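Small Tips for the Kitchen Shelf and the Dry Foods
October 10, 2023

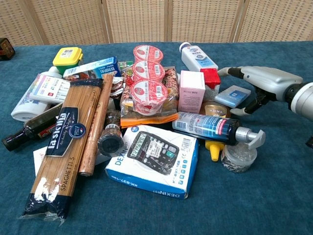
Before you put anything back

I moved apartment two times in five years, and each time I promised myself that the dry foods will have a better order. The second time I did it properly. I write down my way because my neighbor Liette Després asked me for it, and then her sister also asked.

Take everything out. I know it is tempting to clean only one shelf and stop there, but then you push old packages from one shelf to the next. Put all on a table with a cloth on it, so that glass does not scratch the surface. Wipe the shelves with warm water and a little dish soap, then with a clean damp cloth. Leave the doors open until the wood is completely dry. I wait two hours.

Pasta

Long pasta is the difficult one. It is too tall for most jars and it slides out of the package when you lay it down half open. I keep it in its own package as long as it is closed. After opening, I fold the end two times and put a clothespin on it. If you prefer a jar, measure the spaghetti first and bring the number with you to the store. I bought once a very beautiful jar that was one finger too short.

When you fill a jar, cut out the cooking time from the package and tape it on the back. Different shapes of pasta need different minutes and you will not remember.

Never mix the rest of one package with a new one. Finish the old one first, or use it broken in a soup.

Oil

Oil does not like light and it does not like heat. The place next to the stove is practical but it is the worst place in the kitchen. Keep the big bottle in a closed cabinet and fill a small one for daily use. Wash the small one before each filling, with hot water and soap, and let it dry upside down overnight. A drop of old oil gives a bad smell to the new oil.

Under every oil bottle I put a folded paper towel. When it is dirty I change it. My mother used a saucer, and this is also good.

Flour, rice and beans

Flour goes in a container with a tight lid. Write the date of opening on a piece of masking tape with a pencil. Marker is difficult to read after it gets greasy. Whole wheat flour gets bitter sooner than white flour, so I buy the small bag and keep it in the refrigerator.

If you see small moths, do not only throw away the one package. Check the folds of every paper bag, the corners of the shelf and the little holes for the shelf pins. I vacuum these holes. My friend Lộc Trương puts new flour in the freezer for some days before it goes on the shelf, and he had no moths since then.

Beans keep a long time but old beans stay hard, even if you soak them all night. I cook the oldest first. For a soup for four people I take 200 grams of dry beans.

Wooden tools

A rolling pin should not lie in water and should not go in the dishwasher. Scrape off the dough with the back of a knife or with a plastic card, wipe the wood with a damp cloth and dry it immediately. Flour that sits in the small lines of the wood comes out with a dry brush.

Two or three times in the year I rub my wooden spoons and boards with mineral oil, the kind that is sold for cutting boards. Leave it overnight and wipe off what is left. Do not use cooking oil for this. It becomes sticky.

If a board smells of onion, rub it with half a lemon and coarse salt, then rinse with cold water.

Putting back

Heavy things go low. What you use every day goes between your shoulder and your hip. On the top shelf I keep only light things, such as paper napkins and the cake molds.

New packages go behind, old packages in front. This is how they do it in the grocery store and it works also at home.

I have a list on the inside of the door. When I open the last package of something, I write it there. Byung-chul Do, who lives downstairs, makes the same with his telephone, but my hands are usually full of flour when I cook, so a pencil on a string is better for me.

Next time I will write about the freezer. Mine needs defrosting first.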